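# Pryor sorting cell gets a new upkeep routine, and the usual promises

Trikton says its two-arm toy-sorting cell at Pryor will need less attention from August on. We have heard that before.
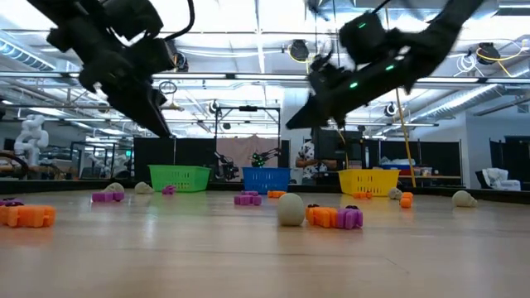
## What changes

The cell's job is easy to state: small orange, purple and off-white toys on a table, green, blue and yellow baskets behind them, and a pair of black arms overhead to do the picking. Keeping it in shape has been harder. Under the old routine the arms were re-zeroed whenever somebody thought the grips looked off. The new sheet calls for a check every 400 cycles, with the gripper tips compared against a gauge and the cable on each arm flexed by hand through its full bend.

Tamsin Gilchrist, who runs maintenance at the site, wrote the sheet herself. "The supplier's version was four pages and skipped the cables," she said. "Mine fits on one side."

Trikton's release claims the routine cuts stoppages, but the only figure behind it is a single run of 2106 picks at the firm's own shop in Tindness. It doesn't say how many of those picks ended up in the right basket, or which toys were used. Blocky pieces and rounded skulls don't ask the same thing of a narrow gripper, and a run made up of one kind would prove very little.

## Cost and downtime

Each check takes the cell out of use for 195 seconds, according to the release. Gilchrist puts it closer to five minutes once the arms have been parked and the gauge fetched -- longer if a tip has to be swapped. Spare tips come from Nudance, and Pryor now keeps two sets on the shelf.

Trikton has not said whether it will publish stoppage logs from Pryor. Gilchrist is keeping her own, on paper, and plans to compare them with the old ones at the end of the month.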